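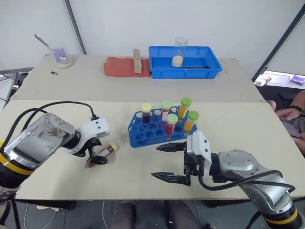

The Dramier Observance is a contemplative prayer cycle of the Sikemer tradition, a small Christian monastic family whose mother house stands at Fimora. It joins the chanting of a long litany to periods of silence and closes with the blessing of oil. The oil is carried away by those who have kept the cycle and is used in the household until the next observance. No particular form of vessel is laid down. The oldest customary asks that it have a lid and bear a written name, and a plain capped tube with a white label, like the one lying on the cream tabletop, has the lid and a place for the name. Glass, glazed clay and metal flasks are all recorded in use. The observance takes its name from the Dramier, the book in which its texts are collected, and is kept each July in the houses of the tradition.

Name and sources

The word Dramier was first applied to the manuscript itself and only later to the prayers within it. Older writers refer to the cycle as the Long Office or simply as the Oil Prayer, and the second name is still heard in country districts. The derivation of the word is disputed. One view connects it with a local term for a bound account book, which would suit the narrow, tall shape of the earliest copies. Another treats it as a family name, perhaps that of a donor or scribe. Neither has been established.

The principal source is the Fimora manuscript, copied in 1538 and kept in the library of the mother house. It contains the litany, the rubrics for the silences, the blessing of the oil and a short treatise on attention in prayer. A second copy, made at the daughter house of Nyaga, lacks the treatise but preserves a fuller set of responses. Where the two differ, present usage generally follows Fimora for the order of the service and Nyaga for the words of the people.

The standard English translation is that of Felista Kashindye, who worked from both copies and printed the variant readings at the foot of the page. Her version is intended for singing as well as for study, and it keeps the short lines of the original even where this makes for abrupt English. Several terms are left untranslated and explained in a glossary — among them the word for the rest between petitions, which earlier translators had rendered as "pause", "breath" and "lowering".

Structure of the cycle

The observance is divided into 3 parts, known as the Gathering, the Litany and the Sending. They may be kept on a single day or spread across a longer period, according to the custom of the house. In monastic communities they are normally kept without interruption from the evening office to the morning one. Parishes attached to the tradition tend to place the Gathering on the previous evening and the other parts together after the morning service.

The Gathering consists of a penitential psalm, a reading and an examination of conscience made in silence. The leader then reads aloud the intentions for which the cycle is to be offered. Intentions are written beforehand and are limited to a single sentence. The leader may join together those that are alike, but may not leave any out.

The Litany is the longest part and the one most closely identified with the tradition. In its complete form it has 812 petitions, arranged in groups under the headings of creation, exile, return, healing and rest. Each petition is sung by one voice and answered by all. At the end of each group the singing stops and the community remains seated in silence for as long as it takes to repeat the last response inwardly. The treatise in the Fimora manuscript gives close attention to this rest, which it regards as the point at which the petition is received by the one who has spoken it.
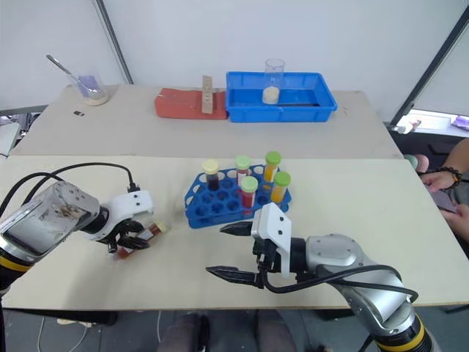 A shortened litany is permitted where the full text would be a burden. It draws petitions from every group and keeps their order. The Nyaga copy marks suitable places for omission with a small cross in the margin, and these marks are reproduced in most printed editions.

The Sending begins with the blessing of the oil. The leader lays a hand over the vessels, recites the prayer of blessing and makes the sign of the cross, after which the people answer with the final response of the Litany. The vessels are returned to those who brought them. A hymn may follow, though the oldest rubrics direct that the people leave without singing and keep silence until they have passed the outer gate.

The short petition

Alongside the public cycle there exists a private form of the devotion, consisting of the repetition of a single line taken from the group on return. It is said quietly, on the outward breath, and may be joined to manual work or to walking. Members of the tradition who have made a lasting promise to the devotion repeat it up to 1000 times in a day, using a knotted cord to keep their place. The treatise warns against any concern with quantity and recommends that beginners put the cord aside from time to time.

The private form requires no leader and no blessing. It may be taken up by any baptised person, and in many places it is taught to children before they learn the longer texts. The customary nevertheless advises that a person who intends to keep it over many years should speak of it to a confessor or an experienced member of the community, particularly when the prayer becomes dry or is accompanied by strong feeling.

Preparation and admission

Attendance at the public cycle is open. Leading the Litany, by contrast, is restricted to those who have received what the tradition calls the handing over of the book. This is a short rite in which the candidate reads the opening petitions before the assembled community, receives a copy of the text and promises to alter nothing in it while singing. The rite is not an ordination and gives no authority outside the observance. It may be received by men and women, whether professed or lay.

Candidates prepare under the direction of someone who has already received the book. They learn the tones by ear, memorise the responses and study the treatise, which is read slowly and in order. At Sikemer the period of preparation has traditionally run from one observance to the next. Shorter periods are allowed elsewhere when a house would otherwise have no leader.

Those attending are asked to fast in a moderate way before the Gathering and to be reconciled, so far as they are able, with anyone they have injured. The sick are dispensed from fasting. Where a person cannot come at all, a member of the household may bring a vessel on his or her behalf, and the name written on it is then that of the person absent.

Use of the oil

The blessed oil is classed as a sacramental and is distinguished in all the sources from the oil used by priests in the anointing of the sick. It may be applied to the forehead or hands by any member of the household, usually with the closing response of the Litany. The customary forbids its sale and directs that it should not be mixed with food. Any that remains when the next observance comes is burned in a lamp or poured upon clean earth.

Bishops have at intervals issued instructions intended to prevent confusion between the two oils. The preface to the modern edition repeats this teaching and adds that the household oil should never be treated as a substitute for medical care or for the sacrament.

Music

The Litany is sung to a small number of tones, each assigned to one of the groups of petitions. The Fimora manuscript gives them in a simple notation above the first petition of each group only, and the rest has been passed on by practice. The tone for exile is noticeably lower than the others and is sung without ornament. At Nyaga the responses are divided between two sides of the choir, a custom unknown in the mother house. Instruments are not used in either place, although some parishes permit a single sustained note from the organ beneath the final group.

Modern observance

The cycle declined when several of the smaller houses were closed, and for a time the full Litany was sung only at Fimora. Interest revived with the appearance of printed editions, which allowed lay groups to follow the text. The revised English edition, with Kashindye's translation and an appendix on the tones, was issued on Jul 11, 2020 and is now the version most often used outside the monasteries.

Practice continues to vary. Sikemer retains the unbroken night observance and the silent departure. Nyaga has adopted a vernacular reading at the Gathering and invites neighbouring parishes to share in the responses. Lay groups without a leader who has received the book ordinarily recite the shortened litany in a speaking voice and omit the blessing, taking their vessels to the nearest house of the tradition afterwards.

See also

Litany
Sacramental
Monastic silence
Prayer rope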